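Teaching a Simulated Robot to Open a Cabinet, by Hand, Without Crying 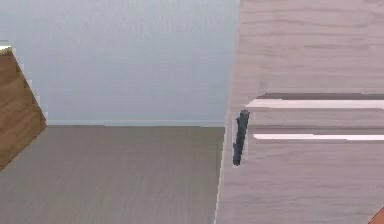
Mencombe Robot Learning Club – Teleoperation Group

So you have an account on the Drullum machine, somebody has handed you a controller, and you have been told to "record some demos." Good. This page covers the part between sitting down and having files that Sofia Stamatopoulos will accept for training. It assumes the simulator already starts on your computer. If it doesn't, go read the setup page and come back in a worse mood.

The task is a kitchen door with an upright handle. The robot starts facing it, you drive the gripper to the handle, close, pull, and let go. A toddler can do this. You will need an afternoon.

Before you start

Log in, load the cabinet task, and leave the layout number at 182. There are others, and they are all more interesting, and you should not touch them until you have a full set from this one. Layout 182 has pale walls, a plain floor and a pinkish wood cabinet with a dark bar for a handle, so at least you can tell what you are aiming at. The textures are blurry. Your eyesight is fine. We render small on purpose to keep the recording speed up, and the policy is trained on the same small picture you are looking at, which seems only fair.

Set the controller speed to the lowest setting. Everybody skips this step and everybody comes back to it.

Step 1: Find the handle

Drive forward with the left stick until the handle is big enough that you can judge its tilt. Turn the base first and move the arm second. Doing both at once feels efficient and looks, on playback, like somebody fighting a deck chair.

The handle may appear to lean when you view it from an angle. It is mounted straight on the door. Do not roll the wrist to match what you see on screen – use the wrist readout at the top of the control window, and trust the number over your eyes.

Step 2: Line up

Stop with the gripper open and a hand's width short of the bar. Fingers go either side of it, left and right. Aim for the stretch between the two mounting posts, closer to the middle than to either one. If you grab right over a post, the fingers jam, the physics engine loses its temper, and the door may leave the building.

Pause for one full second. A little stillness before contact gives the policy a clear spot to learn from. Valentin Egger tested this by leaving the pause out of one whole set, and the resulting robot arrived at the door like it was late for a train.

Step 3: Close and check

Hold the trigger all the way down. Then nudge backward by the smallest amount you can manage. If the door moves with you, carry on. If the gripper slides off, open up, back away and try again in the same recording. We keep recoveries. A robot that has only seen perfect grasps has no idea what to do after a bad one, and it will have a bad one.

What we don't keep is flailing. Two attempts in one recording is fine. After that, press reset and think about your life.

Step 4: Pull along the arc

The door is on a hinge. It swings, so your hand has to swing too, and pulling straight back is the single most common reason a recording gets thrown out. Start the pull, then let the gripper drift sideways with the edge of the door while you turn the wrist to follow. When you feel the controller buzz, you are straining against the hinge. Ease off until it stops.

Open the door until the status light in the control window turns green. Release, back off in a clean line, and stop.

Step 5: Save or bin

Press save only if the light went green and the arm came to rest. Type a note if anything odd happened. "Weird" is not a note. "Slipped once, regrasped lower" is a note.

The recordings go to the Jeon folder, where Nam-gil So's script checks them overnight and mails you a list of your failures. Do not take it personally. The first big batch had 3624 recordings in it, and 1074 went in the bin, a good many of them mine.

Things that go wrong

The gripper shakes when it is holding still. You are resting your thumb on the stick. Put it somewhere else.

The view jumps when you turn. Close your browser tabs. Yes, that one too.

The door opens but the light stays red. You probably stopped a few degrees short. Pull a bit more before releasing, and don't poke it open with a closed fist afterward. The script catches that, and so does Rehema Kaijage, who will show it at the group meeting with the sound effects added.

Everything is mirrored. The controllers are swapped. Swap them back.

Once you have a clean set from this kitchen, write to Jae-hoon Hong for the drawer task. Drawers pull straight out, and after a week of hinges your hands will refuse to believe it.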